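제목: Re: [교구대여-공지] 소문자 블록 및 나무 받침 정리 기준 문의
보낸 곳: Clardale 교구대여실 운영담당
받는 곳: 교구대여 메일링 리스트 수신 기관 전체

수신 기관 담당자 여러분께

평소 교구 순회 대여 업무에 협조하여 주시는 데 대하여 감사드립니다. 지난주 본 리스트에 Skasetport 분관의 Alois Mösli 선생님께서 소문자 블록과 나무 받침의 정리 기준을 문의하셨습니다. 같은 내용의 질의가 다른 기관에서도 접수되어, 개별 회신 대신 리스트 전체에 답변드립니다. 문의 원문을 먼저 인용하고 항목별로 회신합니다.

> 안녕하십니까. Skasetport 분관의 Alois Mösli입니다.
>
> 저희 분관은 이번 학기에 소문자 블록 세트를 처음 대여받아 저학년 낱말 만들기 시간에 사용하고 있습니다. 아이들의 반응이 좋고 특히 받침에 블록을 한 줄로 끼워 넣는 활동을 즐거워합니다. 다만 운영 과정에서 몇 가지 불분명한 점이 있어 여쭙습니다.
>
> 첫째, 반납할 때 블록을 받침에 끼운 채로 넣어야 하는지, 아니면 주머니에 따로 담아야 하는지 안내문마다 표현이 다릅니다. 상자 뚜껑 안쪽의 안내에는 "받침과 함께"라고만 적혀 있고, 대여 확인서에는 "분리 보관"이라고 되어 있습니다.
>
> 둘째, 받침에 블록을 놓을 때 글자의 방향을 어떻게 지도해야 하는지 궁금합니다. 받침을 가로로 놓는 교사도 있고 세로로 놓는 교사도 있는데, 세로로 놓으면 글자가 옆으로 눕는 경우가 많아 아이들이 고개를 기울여 읽습니다. b와 d, p와 q를 혼동하는 아이에게는 적지 않은 부담이 되는 듯합니다.
>
> 셋째, 빨간색과 파란색의 구분에 의미가 있는지 문의드립니다. 한 학부모께서 모음과 자음을 나눈 것이냐고 물으셨는데 답변을 드리지 못하였습니다.
>
> 넷째, 나무 받침의 홈에 먼지가 끼었을 때 물티슈로 닦아도 되는지 알려 주시면 감사하겠습니다.
>
> Alois Mösli 드림

1. 반납 시 보관 방법

표현이 서로 달라 혼선을 드린 점 사과드립니다. 두 안내문은 작성 시기가 다르며, 앞으로는 대여 확인서의 "분리 보관"을 기준으로 합니다. 블록은 천 주머니에 담고, 받침은 상자 바닥에 뉘어 넣어 주십시오. 블록을 끼운 채 운반하면 이동 중에 블록끼리 부딪혀 모서리의 칠이 벗겨지는 사례가 있었습니다. 상자 뚜껑의 안내 문구는 12월 정기 점검 때 일괄 교체합니다. 그 전에 대여받으시는 기관에는 수정 문구를 인쇄한 쪽지를 동봉하겠습니다.

현재 순회 중인 세트는 모두 42개이며, 한 세트에 블록 118개와 받침 4개가 들어 있습니다. 반납 접수 시 수량이 맞지 않으면 다음 기관의 대여가 지연되므로, 상자를 닫기 전에 동봉된 수량표에 담당자 서명을 부탁드립니다. 분실이 확인된 경우에는 빈 곳을 다른 세트의 블록으로 채우지 마시고 수량표 비고란에 해당 글자를 적어 주십시오. 색도 함께 기재하여 주시면 보충 작업이 한결 수월합니다.

2. 글자의 방향과 받침의 놓임새

받침은 가로와 세로 어느 쪽으로도 사용하실 수 있으며, 본 대여실이 한쪽을 의무로 정한 바는 없습니다. 다만 낱말 읽기가 목적인 수업에서는 받침을 아이의 몸과 나란하게 가로로 놓고 왼쪽에서 오른쪽으로 채우는 방식을 권장합니다. 짝 활동에서 두 아이가 마주 앉으면 한쪽은 반드시 글자를 거꾸로 보게 되므로, 같은 변에 나란히 앉히는 편이 좋습니다. 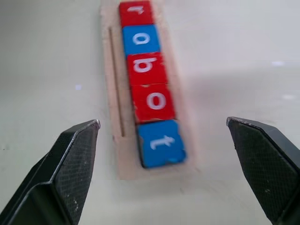 Mösli 선생님께서 언급하신 b와 d, p와 q의 혼동은 다른 기관에서도 꾸준히 보고되는 사항입니다. Catcombe 분관에서는 수업 첫 시간에 혼동하기 쉬운 글자를 따로 골라 두고, 교사가 먼저 한 글자를 바르게 놓은 다음 아이가 같은 글자를 찾아 그 옆에 맞추어 놓도록 하고 있습니다. 이 활동을 며칠 반복한 뒤에 낱말로 넘어갔더니 글자를 돌려 보는 아이가 줄었다는 것이 해당 분관의 설명입니다. 모든 학급에 같은 결과를 기대하기는 어려우나 참고하실 만하다고 판단합니다.

낱말을 완성한 뒤의 확인 절차도 함께 안내드립니다. 아이가 다 놓았다고 말하면 곧바로 정답 여부를 알려 주지 마시고, 블록을 하나씩 짚으며 소리 내어 읽게 하여 주십시오. 모음 하나가 바뀌어 들어간 경우 아이는 낱말 전체의 모양만 보고 맞다고 여기기 쉽습니다. 한 글자씩 읽으면 대개 스스로 알아차리며, 교사가 고쳐 주는 것보다 시간이 더 걸리더라도 기다려 주시기를 권합니다. 받아쓰기 평가의 대용으로 사용하시는 것은 본 교구의 취지에 맞지 않습니다.

3. 색의 구분

빨간색과 파란색은 모음과 자음의 구분이 아닙니다. 같은 글자가 두 색으로 모두 들어 있으며, 색은 수업에서 필요에 따라 활용하시도록 둔 것입니다. 두 아이가 한 색씩 맡아 번갈아 놓는 방식이 가장 널리 쓰이고, 음절이 바뀌는 자리에서 색을 바꾸는 교사도 있습니다. 같은 색이 연이어 놓였다고 하여 아이에게 고치게 하실 필요는 없습니다. 학부모 문의에는 이 항목을 그대로 인용하여 답변하셔도 무방합니다.

4. 나무 받침의 관리

나무 받침에는 물티슈를 사용하지 마십시오. 납품처인 Sfakianakis 측의 관리 안내에 따르면 받침은 마른 천으로 닦고, 홈에 낀 먼지는 부드러운 솔로 길이 방향을 따라 쓸어 내도록 되어 있습니다. 이쑤시개나 클립처럼 끝이 뾰족한 물건으로 홈을 긁으면 나뭇결이 일어나 가시가 생길 우려가 있습니다. 블록의 경우에는 물기를 꼭 짠 천으로 가볍게 닦은 뒤 그늘에서 말려 주십시오. 소독용 알코올은 인쇄된 글자가 흐려질 수 있어 허용하지 않습니다.

받침 가장자리에 거스러미가 발견되면 사포질을 하지 마시고 해당 받침의 사용을 중지한 뒤 본 대여실로 알려 주시기 바랍니다. 교체품은 접수 순서대로 발송하며 기관에서 부담하실 비용은 없습니다. 지난 점검에서는 받침 23개를 교체하였고, 대부분 한쪽 끝이 눌리거나 패인 것이었습니다. 상자를 세워서 보관하면 받침 끝에 무게가 실리므로 반드시 눕혀서 보관하여 주십시오.

5. 기타 협조 사항

대여 기간 연장은 만료일 전에 본 리스트가 아닌 대여실 접수 창구로 신청하여 주십시오. 리스트에 올리신 연장 요청은 담당자가 누락할 수 있습니다. 토요일에는 반납 창구를 오전에만 운영하며, 이 시간에는 수량 확인 없이 접수만 받습니다. 확인 결과는 다음 업무일에 전자우편으로 통보드립니다.

아울러 각 기관에서 제작하신 낱말 카드나 활동지를 공유하고자 하시는 경우, 제목 앞에 [자료]를 붙여 본 리스트로 보내 주시면 모음집에 수록하겠습니다. 아이의 이름이나 얼굴이 나타난 자료는 보호자의 서면 동의가 확인된 것에 한하여 받습니다. Catcombe 분관의 혼동 글자 활동지는 해당 분관의 동의를 얻어 이미 자료함에 등록되어 있습니다.

위 답변으로 해소되지 않는 사항이 있으면 본 메일에 회신하여 주십시오. 질의하여 주신 Mösli 선생님께 다시 한번 감사드립니다.

Clardale 교구대여실 운영담당 드림

최근 게시물
[교구대여-공지] 수량표 양식 변경 안내
[자료] 혼동 글자 활동지 (Catcombe 분관)
Re: 천 주머니 끈이 풀렸을 때의 조치
[교구대여-공지] 12월 정기 점검 일정
[문의] 숫자 블록 세트 대여 가능 여부
Re: 대여 상자 보관 선반의 높이

이 사이트는 게시판 이용 편의를 위하여 쿠키를 사용합니다. 계속 이용하시면 쿠키 사용에 동의하신 것으로 간주합니다. [동의] [설정 변경]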